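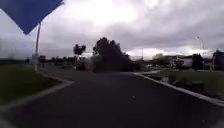
Operations diary, Prurnham trial route
Entry for May 22, 2025

The morning run was stopped before completion. The delivery vehicle operating under the Moltero programme made an unplanned emergency stop on the residential section of the route, and did not clear the fault on its own. No person was hurt and no property was damaged. The event has been entered in the log as a safety matter and not as a service delay, as the stop was made without any hazard that the safety operator could identify.

Conditions were dull, with full cloud and no rain at the time of the stop. The vehicle had travelled 388 metres from the last turning point. The brake was applied in full, the hazard lights came on, and the control unit reported an obstacle in the lane ahead. The operator on board saw none. The remote desk at Staveo confirmed from the live feed that the lane was clear and asked the operator to take manual control. This request should have been met at once. Instead the vehicle held its brake for a further 16 seconds, during which the manual switch had no effect.

It is this second fault that causes the greater concern. A false stop is unpleasant for anyone following behind, and the route notes already allow for it. A manual switch that does not answer is outside what was agreed with the district, and the terms of the trial require that running be suspended until the cause is known. The suspension was given by telephone and confirmed in writing before midday.

The vehicle was driven back to the depot by hand at low speed. The recording was copied in full before the power was turned off, in line with the procedure adopted last December. The first copy failed its check and had to be repeated. Both attempts have been kept.

An early reading of the data was made in the afternoon with the Vídalín office on the line. The forward sensor reported a solid object for four frames in a row, and the planning software treated this as certain. The camera record for the same period does not support it. One view put forward was that the sensor housing had moved slightly after the wheel work earlier in the month. The mounting bolts were checked and one was found below the stated setting. Whether this is enough to explain the reading has not been settled, and the office was asked not to record it as the cause.

On the switch, less is known. The wiring was tested and passed. The delay was reproduced once in the yard, at a standstill, and then could not be produced again in 100 further attempts. The test will be continued tomorrow with the battery at a lower charge, which is closer to its state during the run.

Residents on the route have been sent the standard notice – 400 copies, by hand – stating that running is suspended and giving the number for questions. Two calls had been received by the close of the day. One concerned a parcel, which was delivered by van.

The sensor housing is to be removed and measured first thing. The vehicle remains locked in bay two, with the key signed in at the desk.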